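Week 7 notes: keeping the sun out (and the heat in)
Home Energy for Renters and Owners, evening section

Okay, last week we left off in the attic, and I promised we'd come downstairs. These notes cover what I said in class plus the bits I rushed through at the end when the projector timer was blinking at me. If you missed class, read this and the window chapter in the packet and you'll be fine.

First, a correction. In the week 6 notes I wrote that heat rises. Warm air rises. Heat goes wherever it's cooler, in any direction it likes, including down through your floor and sideways out through your windows. A couple of you caught it and you were right to!

Three ways a window loses heat

Same three as for a wall, so you already know them. Conduction is heat moving straight through the glass and the frame. Convection is air moving around and carrying heat with it. Radiation is heat traveling the way sunlight does, no air needed. Then there's plain old leakage, which I count separately because you fix it separately, with caulk and weatherstripping.

Glass is a terrible insulator. A single pane has an R-value close to 1, and most of that comes from the thin layer of still air sitting against each side of it. A basic double pane gets you to 2 or so. Compare that with the stuffed wall next to it and you can see why I get so worked up over windows (you've noticed, I know).

The number on the sticker of a new window is the U-factor, and it runs the other way: lower is better. U is one divided by R. So a U-factor of 0.5 is an R of 2. Please don't mix these up on the worksheet, it's the most common mistake I see every single term.

The cold waterfall

Put your hand near the bottom of a big window on a winter night. Feel that draft? Most people assume the window leaks, and sometimes it does, but a perfectly sealed window does this too. Room air touches the cold glass, cools, gets heavier and slides down to the floor. Warmer air moves in at the top to take its place, and round and round it goes. We call it a convection loop and it can make a room feel chilly with the thermostat set exactly where you like it.

Now the part where curtains come in, and where most of us hang them wrong. A curtain that stands well out from the wall, open at the top and stopping short of the floor, can leave that loop running. Air drops in behind it at the top, cools against the glass and pours out underneath. You still get some benefit from the fabric blocking your view of the cold glass (radiation again, your skin is losing heat to that glass), but the air keeps moving. What you want is a curtain that's snug on the sides and closed off at the top or the bottom, and both is better.
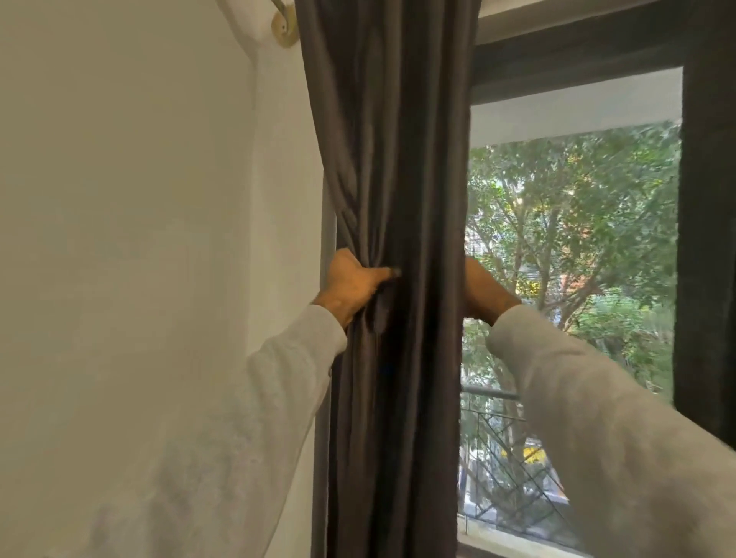
My curtains already touch the floor and the room is still cold, came the comment from Ayaaba on the class page, so is it the top that matters more? Good question, and I should have covered it. Closing either end slows the loop, but floor contact only works if it's real contact all the way across. Hems ride up. They get hung up on baseboards and radiators. Check the sides too, where a gap as wide as your hand lets air wander in and out as it pleases. After that, yes, go after the top. A cornice (a simple box over the rod) does it, or you can lay a folded strip of fabric across the rod and back to the wall. It looks better than it sounds.

One warning: if you have a heater under the window, do not drape anything over it. With electric baseboards this is a fire matter, so keep the fabric well clear and follow the clearance in the heater manual. With hot water radiators you'd mostly just be heating the window. In either case end the curtain above the heater and put your effort into the sides and top.

Fabric, lining, color

I get asked about color a lot. At night in winter, color hardly matters. Your room-temperature curtain gives off heat radiation about as well in navy as in cream. In July it's a different story: a dark fabric facing the sun soaks it up and turns into a warm panel hanging inside your room. A white or pale backing sends a good part of that light back out through the glass before it turns into heat. So pick whatever color you like for the room side and think about what faces outdoors.

Weight helps some. Tight weave helps more, since air doesn't pass through it as easily. A separate lining gives you an extra layer of trapped air, and you can take it down and wash it.

And for summer, the best shade is on the outside. Once sunlight is through the glass, you're only managing it. An awning, a tree or an exterior screen stops it first. Renters, I know, you can't plant a tree on someone else's lot, so pale lining it is.

The worked problem we did on the board

Window area 63 square feet total (the whole house in our example). Single pane, U-factor 1. Indoor to outdoor difference of 40 degrees Fahrenheit.

Heat loss = U x area x temperature difference
1 x 63 x 40 = 2,520 Btu per hour

Now hang something that brings the combined U-factor down to 0.7:

0.7 x 63 x 40 = 1,764 Btu per hour

The saving is 756 Btu per hour while the curtains are closed. Open them all day and you only get it at night, so be fair when you do your own estimate and count only the closed hours.

Moisture

A snug curtain makes the glass colder, and colder glass collects more condensation. Open up every morning, wipe the sill if it's wet, and run the bathroom fan. If you see black specks on the lining, your indoor humidity is too high and we'll deal with that in week 9.

For next time

Pick one window at home. Measure it, work out the area in square feet and estimate the loss for a 40 degree difference, first bare and then covered. Use the U-factor table on page 147 of the packet. On a breezy evening hold a strip of tissue near the edges and write down where it moves. Bring the sheet with you, and a tape measure if you own one, as we're doing doors.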